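Cereo to Open Repair Counter for Household Textiles in Ventura

Drop-off service will take comforters, seat cushions, slipcovers and curtains beginning in February

VENTURA - Cereo, a textile repair company that has worked mainly for hotels and rental firms, will open a walk-in counter for the public in February. The counter will accept comforters, mattress pads, seat cushions, slipcovers, curtains and padded covers of all kinds for mending, refilling and re-edging.

The counter is at the front of the company's existing workshop. Customers will bring items in, get a written price before any work starts, and pick them up when they are finished. Items that can't be repaired at a sensible cost will be handed back with no charge for the inspection.

Cereo has repaired bedding and soft furnishings under contract for several years. Last year the workshop finished 948 separate jobs for its business customers. Most were split seams, broken zippers, flattened filling and torn corners. The company says the same four problems make up nearly all the requests it gets by phone from people at home, which until now it has turned away.

"We had a standard answer for those calls, and the answer was no," said Samer Nimri, who runs the workshop. "We weren't set up to take one cushion from one person. Our paperwork was built for a van showing up with a full load. It took us most of a year to change that, and a lot of the work was dull. New tags, new shelving, a different way of writing tickets."

The service will be split into two price groups. Simple jobs, such as closing a seam, replacing a zipper pull or sewing down a loose binding, will be done at a flat rate posted at the counter. Larger jobs, such as replacing the filling in a cushion or making a new panel for a damaged cover, will be priced by the piece. Customers can ask for the old filling back if they want it.

Cereo will stock a line of cotton and cotton-blend fabrics under the name Garine for use in repairs. The fabrics come in plain colors and a small number of stripes. They are meant to sit next to older material without standing out too much, and customers will be shown samples against their own item in daylight before choosing. Customers may also supply their own fabric. It must be washed before it is brought in, and there must be enough of it to cut on the straight grain.

Some items will not be accepted. The counter will not take leather, electric blankets, anything with mold, or car seats for children. Down items will be accepted for seam and cover repairs only. The workshop does not have a separate room for handling loose down and has no plans to build one this year.

Training and hours

The company has moved to a larger cutting area and added 3,000 square feet of storage and sorting space in the unit next door. Part of that space will be used for training. Cereo has worked with Ostine, a sewing school that offers evening classes for adults, on a short course in repair work. Graduates of the course will be able to apply for paid positions at the bench.

Higinio Sandoval, who teaches the course for Ostine, said that repair calls for different habits than making something new.

"People who sew well at home usually want to start cutting," Sandoval said. "On a repair, you spend the first part of the job finding out how the thing was put together. Which seam was closed last, where the stitches were doubled, whether the edge was bound before or after the quilting. If you open the wrong seam you've given yourself a second repair. So the first evening we don't sew at all. We take apart old chair pads and write down the order."

The course covers hand and machine stitching, zipper replacement, grommets and ties, piping, and the basics of foam and batting. Students need to be comfortable using a domestic sewing machine before they sign up. Tools are provided. Students should bring their own thread snips and wear closed shoes.

The counter will open at 10 a.m. and close at 6 p.m. on the days it operates, with a break at lunch. Bench staff will not be available for questions after 4 p.m., when the day's finished pieces are checked and bagged. Cereo expects simple jobs to be ready within a week. Larger jobs will take longer, and the ticket will show a pickup date agreed with the customer.

To keep turnaround times steady, the counter will hold no more than 200 open tickets at once. When the limit is reached, new customers will be placed on a waiting list and called in order. Finished items not picked up after 3 months may be donated, and customers will receive two written notices before that happens.

Customers are asked to wash or air out items before bringing them in, to empty any pockets, and to mark the damaged spot with a safety pin or a piece of low-tack tape. Heavy tape, staples and iron-on patches should be left off, as they can leave residue or holes that add to the cost. Cushions should come with their covers on.

Work for business customers will continue without changes to price or schedule. Pickup and delivery will still be offered to those accounts only. The company said it may look at home pickup for large items once the counter has been open for a full season.

Price lists, fabric samples and course sign-up forms will be available at the counter from opening day. Reporters who want to visit the workshop before then can arrange a time with Samer Nimri at Cereo. 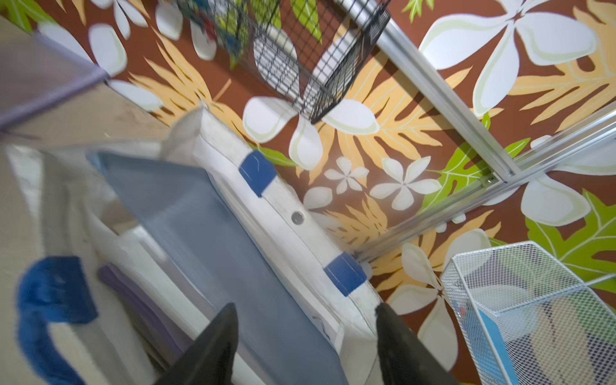
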